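Teaching tube-to-rack insertion by remote control

This page covers recording demonstrations of one task: carrying a liquid-filled test tube to a clear rack and lowering it into a hole. It assumes the arms are mounted, the leader device is paired and you have run the Hitwood recorder at least once. Installation and network setup are on the Joncombe cell page and are not repeated.

The task looks easy and records badly. Tube and rack are both transparent, the clearance is small, and the operator gets no force feedback through the leader handle. Most rejected episodes fail in the last part of the descent.

What you need

A rack fixed in position for the length of a block
Test tubes with round bottoms, part filled with water
Two live views at the operator station: wrist and overhead
The foot pedal, mapped to start, stop and discard
A dark, matte work surface

Do not fill tubes to the brim. The meniscus should sit well below the fingers so that it stays in the wrist view. It gives you a second cue for tilt, and it gives the policy something to see in a scene where most of the edges are reflections.

Step 1. Set the recorder

Open a new session and select the profile tube_insert. Set the rate to 20 frames per second for both cameras and for joint state. Leave image compression at the default. Check that the clock offset shown in the status bar is under 2 ms. If it is higher, restart the camera service before doing anything else; offsets cannot be repaired after the fact.

Set the episode limit to 600 frames. A clean insertion takes less than that. An episode that runs to the limit is closed automatically and flagged, and flagged episodes are left out of the export.

Step 2. Align leader and follower

Move the leader handle until its joint angles match the follower. The recorder will not engage until every joint is inside tolerance. Engage with the pedal and let the arm settle. Move each axis a short distance and confirm that the direction is what you expect, wrist roll in particular. The roll axis can come up inverted if the leader was unplugged while the session was open.

Set motion scaling to 1:1 for transport. You will change it in Step 5.

Step 3. Grasp

Approach the tube from above with the fingers open. Close on the upper part of the glass, above the liquid. Use the slow close (half trigger) and stop as soon as the gripper reports contact. Full trigger drives the fingers to the force limit and tends to rotate the tube as they seat.

Lift straight up and hold. Look at the wrist view before moving sideways. The walls of the tube should run straight down the image and the rounded bottom should be fully visible. If the tube leans, put it back and grasp again. Do not correct a lean by rolling the wrist, as the correction then becomes part of what the policy learns.

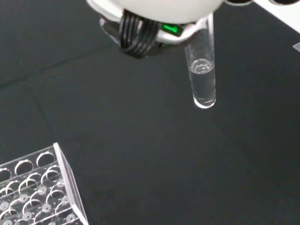
Step 4. Transport

Move sideways at constant height until the tube is over the rack. Keep the speed low enough that the liquid does not swing. Sloshing does no harm to the equipment, but it shifts the meniscus from frame to frame and makes the visual input noisier than it has to be.

Vary the path between episodes. Come in from the left on some and from the right on others, and change the carrying height a little. Do not vary the path inside a single episode – wandering in the air reads as indecision, and a policy trained on it will hover.

Step 5. Line up and insert

Stop with the round bottom just above the target hole. Change motion scaling to 1:4 using the thumb switch. Switching scale does not break the recording, though a brief flat section will show in the joint trace.

Use the wrist view to center the tip. The polished rim of each hole catches the light and the inside reads dark, so the rim is the feature to steer by. Ignore the rings seen through the lower tiers. They overlap with the top row at most angles and will pull your eye to the wrong hole. If you lose track of which hole you are over, count along the back row from the end panel.
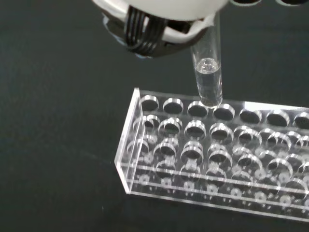
Wrist view at the line-up point, tip just above the back row.

When the tip is centered, lower in one continuous movement. A slight lean is acceptable at entry if the tip is inside the rim. Watch for these signs during the descent:

Tip moves sideways while the wrist does not: the tube is riding on the rim. Raise it and line up again.
Gripper current climbs before the tube is in: the tube is jammed against the lower plate. Raise it slowly. Do not open the fingers.
Meniscus tips sharply: the tube is rotating in the fingers. Discard the episode.

One retry per episode may be kept, and retries are useful in small numbers. With two or more, press discard. Open the fingers only when the tube is seated, then rise vertically until the fingers are clear of the glass.

Step 6. Mark and review

Press the pedal to stop. Label the episode clean, retry or fail, and enter the row and hole number. Play back the last section at half speed in both views. The overhead view is poor for judging centering but shows whether the rack was pushed, and wrist video alone will hide that. If the rack has moved, refix it and start a new block with a new block number.

Limit a block to what one operator can do without a break. Quality drops with fatigue before the operator notices it, and the first symptom is usually full-trigger grasps.

Step 7. Export

Run the Gunivico exporter on the session folder. It drops failed and flagged episodes, trims idle frames at both ends and writes a summary. Read the summary. If one hole accounts for a large share of the episodes, record more on the others before training.

The current set holds 1,133 episodes across all operators. The Akpan baseline was trained on an earlier, smaller set and should not be compared directly with results from this one.

Revision notes 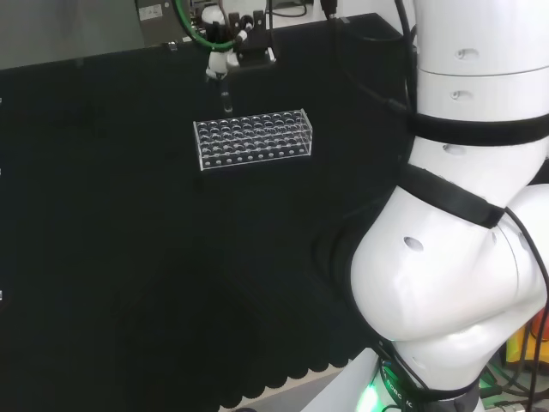 Joncombe, 2023-07-14

Overhead camera raised so that the rack and the tube at the line-up point are both in view, with the base ring of the near arm still visible at the side. Sessions recorded at the old height stay valid but need the tag cam_low before export. The scaling change in Step 5 was added in June following a review by Asabe Shehu; older episodes were recorded at 1:1 throughout and carry no scaling field. The exporter treats a missing field as 1:1.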